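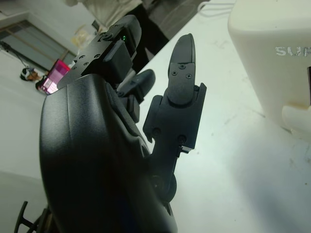 4. 팀 등록 및 과제 제출 (학생 경제 토론대회 Tatix 포털)

담당 교사용. 학생 계정으로는 4장 메뉴 안 보임.

4.1 팀 만들기
1) 로그인 후 왼쪽 메뉴 '팀 관리' → '새 팀'.
2) 학교 코드 입력. 코드 모르면 학교 행정실 말고 지역 담당자에게 문의 (남부: Neusa Assunção, 북부: Gualtiero Sartori).
3) 팀원 추가. 최소 2명, 최대 7명. 학년 꼭 선택.
4) 주제 국가 선택. 저장.

참고: 팀명은 한글, 영문 모두 가능. 특수문자 넣으면 저장 안됨. 띄어쓰기는 괜찮음.

주의: 주제 국가는 저장 후 한 번만 변경 가능. 두번째부터는 담당자 승인 필요.

4.2 보호자 동의서
1) '서류' 탭에서 양식 내려받기.
2) 서명 받은 뒤 스캔, PDF로 올리기. 휴대폰 사진 파일(JPG)은 반려됨.
3) 상태가 '확인중'으로 바뀌면 끝. 승인까지 최대 8일.

동의서 한 명이라도 빠지면 팀 전체가 '대기'로 남음. 먼저 확인할것.

4.3 발표 자료 제출
1) '제출' → '예선 자료'.
2) 슬라이드 파일 첨부. 30장 이내, 표지 포함.
3) 출처 목록은 별도 칸에 붙여넣기. 슬라이드 안에만 있으면 인정 안 됨.
4) '최종 제출' 클릭. '임시 저장'만 누르고 나가는 경우 많음, 조심.

주의: 최종 제출 후 수정 불가. 파일 잘못 올렸으면 마감 전에 담당자에게 메일. 제목에 팀 번호.

4.4 자주 나는 오류
- "코드 불일치": 작년 코드 쓴 경우. 코드는 매년 12월에 바뀜.
- 업로드 멈춤: 브라우저 새로고침 하지 말고 탭 닫은 뒤 다시 로그인.
- 팀원 이름 중복: 같은 학생이 다른 팀에 이미 등록됨. 그쪽 팀에서 먼저 삭제해야 됨.

심사 일정 확인은 5장 참조.

최종 수정 06/06/2024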